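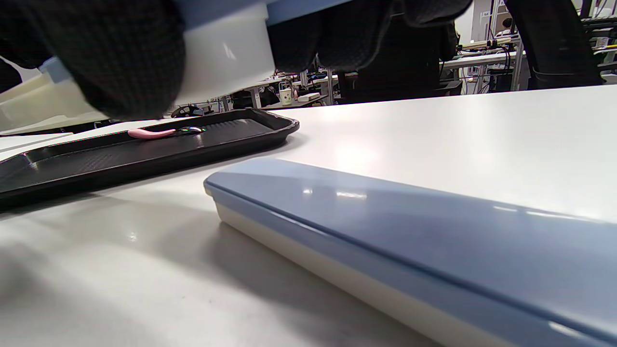

Mesa de pruebas: la caja alargada de tapa azul, la bandeja negra y el utensilio de mango rosa.

Galería: la parada no pedida de la pinza Istum
Publicado el 2025-05-16 por Benedita Figueiredo

En esta página reúno el material de la mesa donde trabajamos el ejercicio de guardar utensilios. La tarea es sencilla de explicar: coger un utensilio pequeño de la bandeja, llevarlo a la caja y soltarlo dentro. Con la pinza Istum hicimos 300 repeticiones antes del verano pasado y nunca tuvimos un problema serio. En febrero sí lo tuvimos, y varios compañeros de Fluvville me han pedido que lo cuente por escrito, junto con la vista de la mesa.

Sobre la vista de la mesa

La cámara va montada muy baja, casi a la altura del tablero. En esa posición el blanco de la superficie devuelve la luz del techo en manchas grandes y claras. El borde de la bandeja también brilla, y lo mismo pasa con la cabeza metálica del utensilio. Para una persona no es ninguna dificultad. Para el programa que calcula la distancia de cierre, un reflejo puede parecer un borde.

La manga oscura de cuadros que entra por arriba, encima de la bandeja, es importante para entender lo que sigue. En este ejercicio una persona trabaja con las manos dentro de la zona de la pinza, y por esa razón la fuerza de cierre está limitada por programa.

Lo que falló

En la repetición 12 de la serie de febrero, la pinza cerró sobre el mango y no volvió a abrir. Fidel Vergara pulsó la parada y el motor quedó sin corriente, pero los dedos siguieron cerrados, porque el mecanismo retiene la posición cuando pierde la alimentación. Fidel tenía el borde del guante entre el dedo izquierdo y el mango. No se hizo daño. Sacó la mano del guante y después desmontamos el dedo con la llave.

El registro guardó el código 3488, que en nuestra lista significa «posición no alcanzada». Berhanu Beyene revisó los datos y encontró que la orden de abrir sí se había enviado. El controlador la rechazó: esperaba todavía la confirmación del cierre anterior, y esta confirmación no llegaba, ya que la distancia calculada por la cámara era más pequeña que la distancia real entre los dedos. Pensamos que la causa fue un reflejo en el metal, pero no lo hemos podido repetir con seguridad.

Qué cambiamos

La orden de abrir tiene ahora prioridad sobre cualquier otra y no espera confirmación.

Si el cierre no se confirma en 2 segundos, la pinza abre sola y la serie se detiene.

Graça Henriques fabricó una palanca de liberación manual, que en el taller ya todos llaman «la Henriques». Se acciona con una sola mano y funciona sin corriente.

Los guantes anchos quedan prohibidos en esta mesa. La manga debe ir ajustada en la muñeca.

Queda pendiente probar un tablero mate. Hemos pedido una muestra a Fekby y todavía no tenemos fecha de entrega. Quien haya observado un bloqueo parecido con otra pinza puede escribirme a mí o a Benedita Meireles, que lleva el registro de incidencias.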